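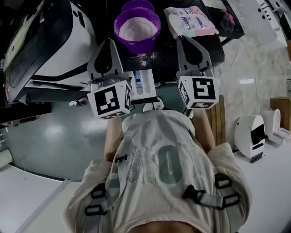
Harness of gray webbing with black plastic buckles and strap adjusters, worn over a T-shirt

A webbing harness is a set of flat woven straps worn on the upper body, usually over ordinary clothing. It carries a load or holds an item in place while leaving the hands free. Light webbing harnesses are used for bags, tool pouches, radios and other small equipment. They are distinct from climbing and fall-arrest harnesses, which are built to stop a falling person and are covered by separate safety rules.

Construction

Most light harnesses are made from nylon, polyester or polypropylene webbing. Nylon is strong and has some stretch. Polyester stretches less and holds up better in sunlight. Polypropylene is light and takes up very little water, but it wears faster where it rubs against hard edges. Cut ends of all three are normally sealed with heat to keep the weave from fraying, then folded and stitched.

Webbing is sold by width. Narrow straps 20 mm wide are common across the chest, with wider straps over the shoulders to spread the load. Joins under strain are sewn with a box stitch or a bar tack.

Hardware

The side-release buckle has two parts. The male half has a pair of springy prongs that snap into the female half and are let go by squeezing both sides. It is generally molded from acetal or nylon plastic.

Strap length is set with adjusters. A ladder-lock adjuster lets the wearer tighten a strap by pulling its free end and loosen it by lifting the tab. A slide adjuster, also called a tri-glide, holds a strap that has been threaded back on itself. Loose ends may be rolled up and held with elastic loops.

Fit

The shoulder straps are adjusted first, followed by the chest strap. A harness fitted over a T-shirt in summer generally has to be let out again for a coat. Straps that are too loose shift when the wearer bends or reaches forward, and straps that are too tight gather the cloth beneath them.

Care

Webbing can be washed by hand in cool water with mild soap and hung to dry out of direct sun. Bleach weakens nylon. Cracked buckles should be replaced. Sewn-in buckles can be swapped for split-bar types, which are fitted without cutting the stitching.

See also: Backpack, Buckle, Suspenders, Webbing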